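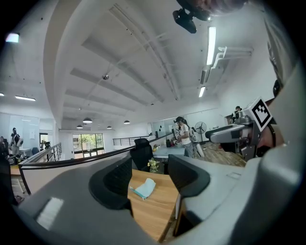 **Opened by:** Facilities desk, Hendside, second floor
**Date:** Sep 25, 2023
**Ticket:** 497
**Status:** Closed, follow-up in March

## Pale marks on wooden desk by the low partition

**Reported problem**

The desk with the black mesh chair, on our side of the low white partition, has pale marks on the top. They sit close to the yellow flowers. The person reporting it had wiped them with a dry tissue and then a damp one, and they came back both times once the surface dried. The request was for a replacement top.

**First check, 9:15**

Looked at the marks under the overhead lights and again with a flashlight held low. They are rings, cloudy white, with no raised edge. A fingernail doesn't catch on them. There is no swelling along the rounded corner and the finish is not lifting anywhere.

Moved the flowers to the windowsill. The underside of the container was damp, and there was a little water on the desk where it had been standing. Dried both.

**What was tried**

1. Plain water and a soft cloth. No change.
2. Dish soap in warm water, wrung out well, then dried. Took off some grime and a coffee drip. Rings still there.
3. The Dakport surface spray from the supply closet. Made the area shinier for a few minutes and then the rings showed again. Don't bother with this one.
4. Hair dryer on the low setting, kept moving, 2 minutes at a time with a break in between. The rings started to fade on the second pass. Stopped after the fourth.
5. A small amount of Jonditz furniture oil on a cloth, rubbed with the grain, left 8 minutes, wiped off.

After step 5 the smaller ring is gone. The larger one can be found if you crouch and look across the desk toward the light. From the chair it doesn't show.

**Cause**

Water under the flower container. It was either overfilled or it weeps through the base. I filled it over the sink and stood it on a paper towel for an hour, and the towel was wet in the middle. So the container leaks slowly.

**Fix**

- Cork mat with a sealed back put under the flowers.
- Container lined with a cut-down plastic cup. Paper towel test repeated over lunch, towel dry.
- Used tissues go in the bin. A damp one left on the wood overnight will mark it the same way.

**Replacement top**

Not ordered. Kpodo quoted 100 dollars for refinishing the one desk, which is less than a new top, but I don't think it needs either right now. The quote is attached to the purchasing record if somebody wants to reopen this.

**Update, 4:40**

Mat is dry and the desk is back in use. Check the large ring in March when the other desks get oiled. If it has come back, reopen this ticket and skip straight to step 4.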